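Capsulite rétractile de l'épaule

Imprimer | Envoyer par e-mail

La capsulite rétractile, que tout le monde ou presque appelle « épaule gelée », est une affection douloureuse de l'articulation gléno-humérale. La capsule, enveloppe fibreuse d'ordinaire souple et discrète, s'y épaissit et se rétracte jusqu'à limiter les mouvements du bras dans toutes les directions. Le nom populaire est trompeur : le froid n'y est pour rien, et les bouillottes offertes par l'entourage n'y changent pas grand-chose.

L'affection touche surtout l'adulte entre quarante et soixante ans, les femmes un peu plus souvent que les hommes. Le diabète et les maladies de la thyroïde en augmentent nettement la fréquence. Elle peut suivre une fracture, une opération ou une simple immobilisation en écharpe. Dans bien des cas, on ne lui trouve aucune cause ; elle est alors dite idiopathique, terme savant qui a l'avantage de tenir en un seul mot.

Évolution

On décrit classiquement trois phases, que les patients ont rarement la politesse de suivre dans l'ordre. La première est dominée par la douleur, volontiers nocturne, qui empêche de dormir sur le côté atteint. Vient ensuite la raideur : la douleur s'atténue, mais attraper une ceinture de sécurité ou agrafer un vêtement dans le dos relève de l'expédition. La récupération, enfin, s'étend sur des mois, parfois sur plus de deux ans. Une gêne résiduelle, le plus souvent modérée, n'est pas rare.

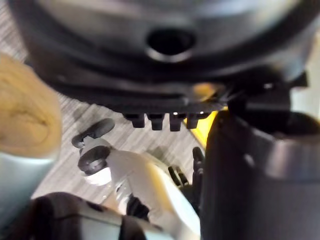
Dessous d'une pièce ronde gris foncé en plastique moulé, à nervures concentriques.

Diagnostic

Le diagnostic est avant tout clinique. Le signe le plus évocateur est la perte de la rotation externe, coude au corps, que le mouvement soit fait par le patient ou par l'examinateur. Dans une lésion de la coiffe des rotateurs, la mobilité passive est en principe mieux conservée. La radiographie est généralement normale, ce qui déçoit toujours un peu la personne venue avec une épaule bloquée, mais elle permet d'écarter une arthrose ou une tendinopathie calcifiante. L'IRM est réservée aux cas douteux.

Traitement

Les antalgiques et les anti-inflammatoires soulagent sans abréger grand-chose. L'infiltration de corticoïdes dans l'articulation est surtout utile au début, quand la douleur domine ; chez le diabétique, elle impose de surveiller la glycémie. La kinésithérapie doit rester en deçà du seuil douloureux — la doctrine du « il faut que ça fasse mal » a fait ici plus de dégâts que de guérisons. La distension de la capsule par injection de liquide, la mobilisation sous anesthésie et la libération sous arthroscopie sont discutées lorsque la raideur persiste.

Dans la brochure Resix, Lies Visser propose un carnet d'exercices de 14 jours, à raison de 12 mouvements pendulaires par séance. Elle y recommande aussi de ne pas mesurer ses progrès chaque matin, conseil que ses lecteurs ne semblent pas avoir suivi, puisque la réédition comporte un tableau prévu à cet effet.

Voir aussi : coiffe des rotateurs, arthroscopie, bursite sous-acromiale

Dernière révision : 23 octobre 2026

Imprimer | Envoyer par e-mail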